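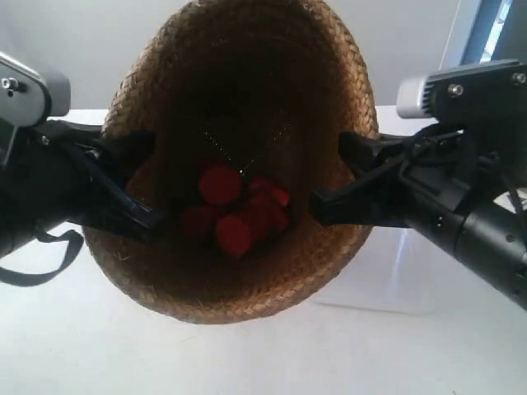

Tendum recalls 2,078 Dritivach motorcycles over side stand switch

Tendum is recalling 2,078 of its Dritivach middleweight adventure bikes after finding that the side stand switch can let in water and cut the engine while the bike is being ridden.

The recall covers both versions of the bike, the standard model and the taller Dritivach Trail, built at the Imon factory before the end of March. Machines built after that date left the line with a different switch and are not affected.

According to the company, the rubber seal around the switch can shrink with age and heat. Once it has pulled away from the housing, spray from the front wheel can reach the contacts. The bike's electronics then read the stand as being down and stop the engine, as they would if the rider tried to pull away with the stand out.

Tendum says it has logged 54 reports of engines cutting out, most of them in heavy rain or after the bike had been pressure washed. In most cases the engine restarted once the switch had dried. The company says it knows of no injuries, but one rider reported dropping the bike at a junction when it stalled in first gear.

Owners will get a letter during October asking them to book in with a dealer. The work involves fitting a new switch with a moulded seal, plus a short length of sleeve over the wiring where it passes behind the footrest bracket. It should take 20 minutes on the standard bike. The Trail takes longer, as the bash plate and the lower left engine bar have to come off first.

There is no charge for the work, and it will be done whether or not the bike is still under warranty. Bikes bought second-hand are included. Anyone who has bought one privately should give the dealer the frame number, which is stamped on the right of the headstock, and check that the registered address is up to date.

Tendum has not told owners to stop riding. It does advise them to keep pressure washers away from the left side of the engine, and to have the bike looked at straight away if the side stand light flickers on the dash with the stand up. Owners are also asked not to bypass the switch. A few have been doing this with a cheap plug sold online, and dealers have been told to remove any they find and return the bike to standard before fitting the new part.

Riders who have fitted aftermarket centre stands may need to make a longer appointment. The popular Quinlan stand shares a mounting bolt with the side stand bracket and has to be loosened to get at the switch. Quinlan says its stand can be refitted with the original bolt as long as fresh threadlock is used, and that dealers doing the recall work will not affect its own guarantee. Its bash plate for the Trail has its own access hole and can stay where it is.

Parts are already with the larger dealers, and smaller ones should have stock within 10 days. Tendum expects a busy few weeks, with a lot of owners wanting the job done before the weather turns - several dealers are offering early drop-off from 7.30am so that riders can leave the bike on the way to work. Loan bikes will depend on the dealer.

The recall is the second for the Dritivach. An earlier one dealt with a rear brake hose that could rub on the swingarm at full travel, and applied only to the Trail. Dealers will check that this has been done at the same time. Bikes that missed it will have the hose rerouted and a new clip fitted during the same visit, again free of charge.

Sales of new bikes were paused for a short time while unsold stock was checked, but have now started again. Showroom bikes that have had the new switch fitted carry a small green paint mark on the side stand bolt, and the same mark will be added to customers' bikes once the work is finished. Dealers will also stamp the service book.

Owners who have already paid for a replacement switch can claim the money back. They will need the receipt and should apply through the dealer, even if the work was done somewhere else. Those switches were of the old type, so the bikes will still need to go in for the new one.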